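Fruit bowls return to the Narkthorpe common rooms

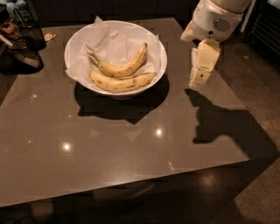

Bananas in a paper-lined bowl on one of the common room tables.

Residents and staff are advised that the weekly fruit delivery to Narkthorpe House resumed on Tue 27 January, following the winter break. Bowls will again be set out in the common rooms on each floor and in the reading room at Crabtree Wing.

Fruit is supplied by Vatley Produce under the arrangement agreed last year, at a cost of 40 pounds a week, met from the hospitality budget. Apples and pears will be offered alongside bananas while they remain in season. Residents with a preference for other fruit may enter it in the request book at reception.

Each bowl is to be lined with fresh paper when it is refilled. Bowls should stay on the tables and should not be taken to bedrooms or offices. Bananas that have begun to freckle are perfectly good to eat and should be taken first. Any fruit too soft for the table may be left on the marked shelf in Room 107, from where the kitchen collects it for baking on Fridays.

Peel and cores must be placed in the food waste caddies and not in the paper bins. Tables should be wiped with a damp cloth only, as spray polish leaves a residue on the surface.

Enquiries about the deliveries should be addressed to the catering office.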